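Chapter 7
Teaching a Robot to Clear the Table

In this chapter you will

learn how to break a household chore into tasks a robot arm can attempt
write a task sheet that two different teams would read the same way
keep a log that is still of use to you a month later
plan your team's entry for the Table Task, the project that runs through the rest of Part Two

Words to know: task, trial, reset, start layout, success rule, grasp, operator

7.1 The trouble with "tidy up"

Every student who has shared a home with a parent knows that "tidy up" is an instruction with a great deal left out. You are supposed to know that the cup goes to the sink, the ketchup goes to the fridge, and the thing your brother made out of forks goes wherever your brother is. When you get it wrong, you are told that you should have known.

Your robot arm should not have known. It has never lived with your parents. If you want the cup in the bowl, someone on your team will have to say which cup, which bowl, where both of them start, and what counts as "in." The arguments this causes are the real content of the chapter. The programming comes in Chapter 8 and most teams find it restful.

When the robotics club at Veva first tried the Table Task, it set aside one Tuesday afternoon for writing the rules. The rules took until April. One whole meeting went to the question of whether a strawberry that lands in the bowl, bounces out, and rolls back against the side has been put away. (The club voted no. The student who was operating the arm that day still considers the matter open.)

Their coach, Ermira Babić, kept the first draft of the task sheet. It read, in full, "Robot cleans table." The final draft ran to 20 lines and included the word "upright" four times. We recommend the second style.

7.2 Parts of a task

A task sheet has four parts.

The start layout tells where every object is before the arm moves. A sketch with measurements is best. "Same as last time" is a popular choice and has ruined more data than loose screws.

The goal tells where things should be at the end. Write it as a state of the table. "The bottle is standing on the plate" can be checked by anyone. "Move the bottle nicely" can be checked only by the person who wrote it, and only on a good day.

The success rule tells how you decide. Give a time limit. Say who makes the call, and make it someone other than the operator, who loves the robot and cannot be trusted.

The reset tells how the table gets back to the start layout. You will do this after every trial. The Veva club logged 2472 trials in a school year, and each one ended with a student putting a piece of toy fruit back where it came from. Plan the reset so that a tired person can do it.

7.3 Choosing your first object

Beginners tend to pick the object they like best, and then wonder why the arm doesn't share their taste. Look instead at what the fingers can close on. Your props kit gives you a fair range of difficulty: the orange slice is small and low to the table, a bottle lying on its side may roll when nudged, and a banana with its peel spread out offers plenty of places to grab, several of them bad.
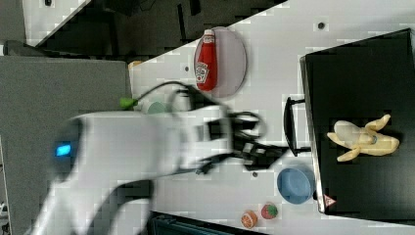
A handle is a kinder target for a two-part task, in which the arm must first take hold of something and then move it. It gives the fingers a definite place to go, and you can write that place down. Approach matters as much as the grip, though. With the jaws up close to the black handle on the side of the box, there is a light blue bowl on the table just below it, and a team that wrote only "grasp the handle" has said nothing about leaving the bowl alone. The toy banana on top of the box raises a question of its own: if the box moves, is the banana meant to come along? Put the answer on the sheet before the first trial, while everyone is still speaking.

7.4 Keeping the log

Number your trials and never reuse a number. Record failures in the same detail as successes. "Didn't work" is a mood. "Fingers closed above the rim, cup tipped left" is a log entry.

At Veva, trial 261 is marked only with the words "see 260," and the page for 260 has a sandwich stain where the result should be.

Before you go on

1. With your team, write a start layout for three objects from your kit. Trade with another team and set up each other's tables without talking. Measure how far off each object is.

2. Rewrite "put the fruit away" as a goal and a success rule. Have the most argumentative member of your team look for loopholes.

3. Time five resets. If the last is much slower than the first, simplify your layout and time it again.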